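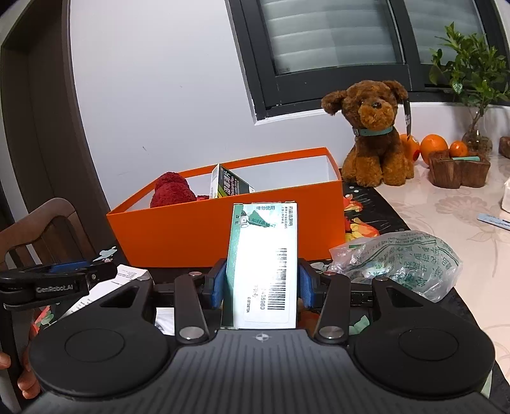
For a long time, the people who teach robots to use their hands have worked with the robot itself. One person stands next to the arm, moves it with a controller, and the computer records each joint. It is slow work, and at the end of the day there are maybe 25 good recordings and one tired operator.

The group in Sorkberg took another way. Their method, called Nelik, leaves the robot out until the last step. A person holds the gripper in the hand and does the task at a normal table at home. The camera on the gripper sees the fingers and the object, and from this the software learns what the arm should do later.

"At first I did not believe in it," says Tuncay Aksoy, who wrote most of the training code. "A human wrist is very free. I thought the arm would never follow."
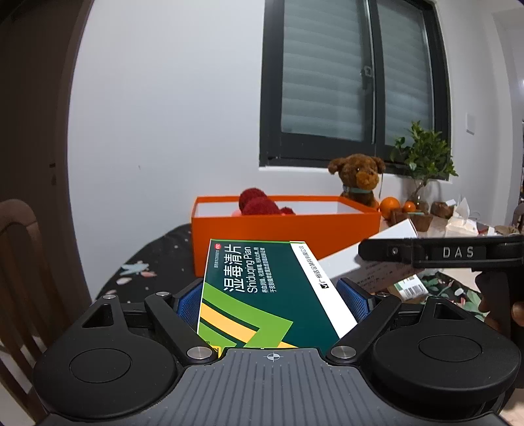

Ilgın Uysal

The objects were chosen for being common in a home. Medicine boxes are a favorite of the group. They are light, the cardboard bends if one presses too much, and many of them look almost the same in size while the printing is very different. Plush toys and fruit ask for another kind of grip.

For the main study, the group collected 209 recordings of one task, putting a small box into a larger one. They trained the model and then tried it on a real arm in a kitchen which was not in the data. The arm finished the task in 85 percent of the attempts. With the same number of working hours, the older method gave a clearly weaker result, mostly for the reason that it had fewer recordings to learn from.

Most of the failures had one cause. When the box was lying flat, the fingers came down too low and touched the table. Ayten Bozkurt, who joined in August, now asks the people who record to begin a little higher and to approach more slowly. It costs them five more seconds each time, and they complain about it.

The next test will use two grippers together. Aksoy expects that the timing between the two hands will be the hard part, and he has already cleared a shelf for the new disks.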